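## Film, Bags and the Office Floor

Soft plastic is the hardest office waste to keep in order. It weighs almost nothing, it slides off any smooth surface, and it holds whatever shape it was last crushed into. Heike Hellwig manages the workrooms at Frerichs in Osbridge, where the cleaning routine was rewritten in August after 11 weeks of notes on what was left behind at closing time. Paper hardly figured in them. Wrappers and thin bags did.

The new routine has 3 steps. Loose film is picked up first, before any sweeping, as a broom tends to push it under furniture. Each piece is pressed into a wad so that it drops cleanly. The bag stays open and within arm's reach - at seat height or above, never flat on the floor.

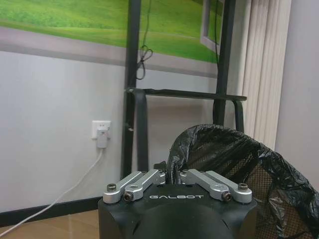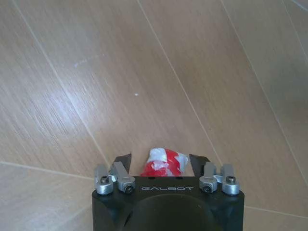
Bag choice matters more than the staff expected. Thin black liners are cheap at 1,000 to the case, but the mouth collapses unless the rim is folded outward by a hand's width. Pallavi Dhillon, who orders supplies, tested a heavier liner and went back to the thin one on cost.

Flooring has an effect too. On smooth planks, film moves with every draft from the door, so the pickup is done with the fans off. Hellwig schedules it for Tuesday at the end of the day. Mesh chairs are then wiped down and rolled back to the desks, and the full bags go out by the side entrance.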